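Saturday, January – workshop notebook, stone sealer / stain tests

Started 7 am. Heater was off all night so the resin bench is useless till noon, doing stain work first. Killeo samples came in Friday's box, two cans, no data sheet again. Asked for the sheet twice now. Going by the label.

Recap for whoever reads this cold: we want one sealer we can hand to customers with the small marble and limestone tops and not get the phone call in spring. Current one is Griltau, the solvent one. Works fine, stinks, and the Corkstead shop won't stock it past summer. So it's Killeo or the water based stuff from Ellis or we keep paying freight.

Tiles cut from the Corkstead offcuts, honed face up, backs numbered in pencil. Washed, dried in the low oven overnight, weighed before coating. Batch 34. Do not mix with batch 33, those got wiped with acetone and I don't trust them anymore.

Coats: two thin, wiped off after ten minutes, second one an hour later. Griltau goes on easy. Ellis beads up on the second coat, had to really work it in with the pad. Killeo went on fine but left a haze on the darker tiles, buffed out mostly. Mostly. Tile with the big vein still shows it if you hold it to the window.

Stain list same as last time – coffee, olive oil, red wine, lemon juice, mouthwash (the blue kind), toothpaste, hair dye. Half teaspoon each under a watch glass. Lemon isn't a stain, it etches, and no sealer will stop it. Keeping it on the list anyway so we have something to show people when they ask. They always ask.

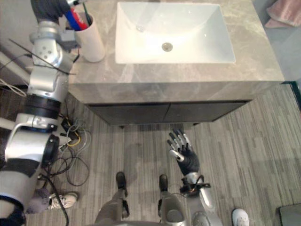 Toothpaste is the one that bugs me. Left a dull ring on every tile last round, sealed or not, and it isn't color, it's the surface. Thinking abrasive plus someone (me) scrubbing it off dry. This time: let it sit, rinse, blot, no rubbing. If the ring is gone then it was the scrubbing and we change the care card, not the sealer.

Pulled the first set after four hours. Notes fast because the coffee is getting cold and it's the drinking kind:

Griltau – oil nothing, wine nothing, coffee very faint edge, came up with a wet cloth. Mouthwash nothing.
Killeo – oil nothing. Wine faint pink, only on the pale limestone. Coffee same as Griltau. Hair dye bad, but hair dye is bad on everything.
Ellis – oil went dark in the middle. Wine pink. Coffee clear brown ring. Disapointing, it did better than this in fall. Old can? Lid was stiff. Check the lot number before we write it off.
Bare tile – everything everywhere, as expected. Good control.

Toothpaste, blot only: no ring on Griltau, no ring on Killeo, slight on Ellis, slight on bare. So it was mostly the scrubbing. Care card needs a new line. Something like: rinse it off, don't scrub it dry. Whoever has the card file open, please also fix "vinagar" while you're in there.

Sandpaper note, seperate thing. The 1000 grit discs from the new box load up way too fast on limestone, gray paste after one tile. Run them wet or go back to the old box. I put the old box on the top shelf behind the respirators.

Drain water from the wet station is still milky going into the second bucket. Settling overnight isn't enough. Left it standing, will look again Monday morning and skim. Do NOT pour it down the shop sink, we already had the trap off once.

Costs, quick, off the order sheet: the full Griltau order is 2994 with freight. Killeo hasn't quoted the big drum yet. No point comparing till they do. If it lands anywhere close I'd go Killeo just for the smell, assuming the haze can be sorted. Try a lighter first coat on the dark tiles, wipe at five minutes instead of ten.

After lunch – bench warm finally. Poured the edge fills on the two cracked sills. Knife grade, tinted too dark, my fault, added the black straight from the bottle and not off a stick. Looks ok next to the vein. Leave clamped.

Second set of watch glasses stays on until tomorrow. Sign's on the tray. Oil and wine are the ones I care about at the long soak, rest is just for the record.

To do:
lot number on the Ellis can
data sheet, third time
more watch glasses, down to the chipped ones
reweigh batch 34 when dry
heater timer – who turned it off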